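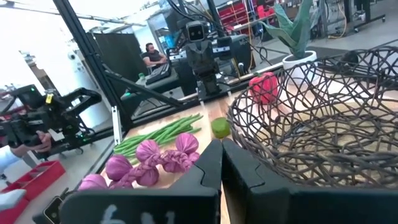
Fig. 4. Basket, pink string, green beans, lime and red pepper on a light wooden tabletop.

4. Setting up the harvest table

Now the fun part! You have unpacked the Gullamgate set, checked the pieces against the list in section 3 and chosen a table. Everything in this section can be done by one person, and almost 60 minutes is plenty for a first go, including the time you will spend moving the lime about.

The pieces are made to be handled, so don't be shy with them. Pick things up, turn them over, try them in odd places. A harvest table looks best when it seems somebody has just come in from the garden and put everything down.

4.1 Placing the basket

1. Wipe the tabletop with a barely damp cloth and let it dry.
2. Stand the basket a little off the middle. The weave is open, so the table will show through it – a pale top works beautifully with the brown.
3. Look at the rim from where your visitors will stand. It isn't perfectly even (every one comes out slightly different), so turn the basket until you find the side you like best.
4. If you are using the Erau mat, slide it underneath now. It can sit centrally or peep out at one side.

Note: Lift the basket with both hands under the bowl. Lifting by a single strand will pull the weave out of shape, and it is a fiddly job to coax back.

4.2 Filling the basket

Begin with the tall pieces.

1. Stand the long green stalks in the basket first and let them fan out to one side. Keep them in a loose bunch.
2. Feed the lower ends through a gap in the weave if they tip over. Two points of contact will hold them.
3. Tuck the purple flowers in low at the front, close together, so that the ruffled petals hide the lower part of the stalks.
4. Pull one leaf forward. 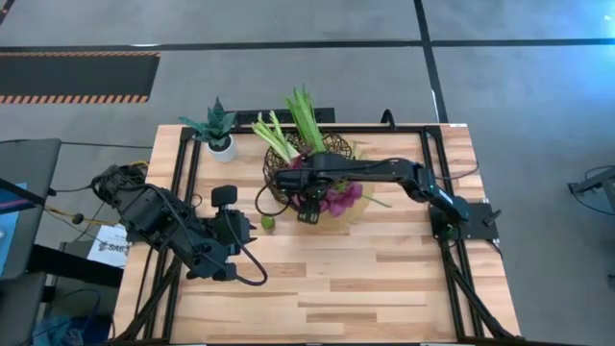
5. Put the lime down last, on the bare table in front of the basket. It is the smallest piece of fruit in the set and it does an astonishing amount of work for its size!
6. A potted plant from your own windowsill makes a lovely backdrop. Something spiky in a plain white pot is ideal, set well back so it doesn't crowd the stalks.

Caution: Do not water real plants while they are on the table. Drips will mark the flowers and can stain untreated wood.

4.3 The pink string and the beans

The string has five bulbs joined by a plait. Lay it flat, never coiled, and let the plait run at a slant. The beans go behind it as a bundle, also on the slant. To hang the string instead, use hook 231 from the Rosales fittings pack and loop it through the thick end of the plait only.

4.4 Building the onion pile

These are the big show-offs of the range and people always want to touch them. They are far larger than life, so give them room, and use a separate table if your first one is getting full.

1. Shake each onion gently and tease out the straw-coloured tuft with your fingers.
2. Lay the bottom onions on their sides, close enough to touch.
3. Turn some of the tufts towards the front so the fibres spread on the wood.
4. Rest the largest onion on top, in the dip between two others, with its tuft pointing up.

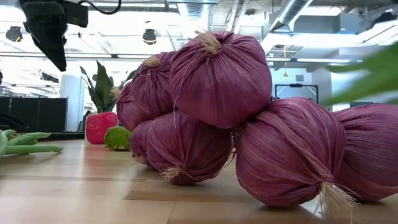

5. Give the table a light nudge. If the top onion rolls, push the two beneath it closer together and try again.
6. Leave the creases in the skins alone. They catch the light from above wonderfully, and smoothing them can split the material.

Caution: Keep the onions away from candles, heaters and hot lamps. The tufts are dry fibre.

Spare tufts are part 846 and can be ordered from the Fondasville shop. If you come up with an arrangement you're proud of, do send it to Tâm Âu there – the June display came from a customer's kitchen table!

For dusting and winter storage, go to section 5.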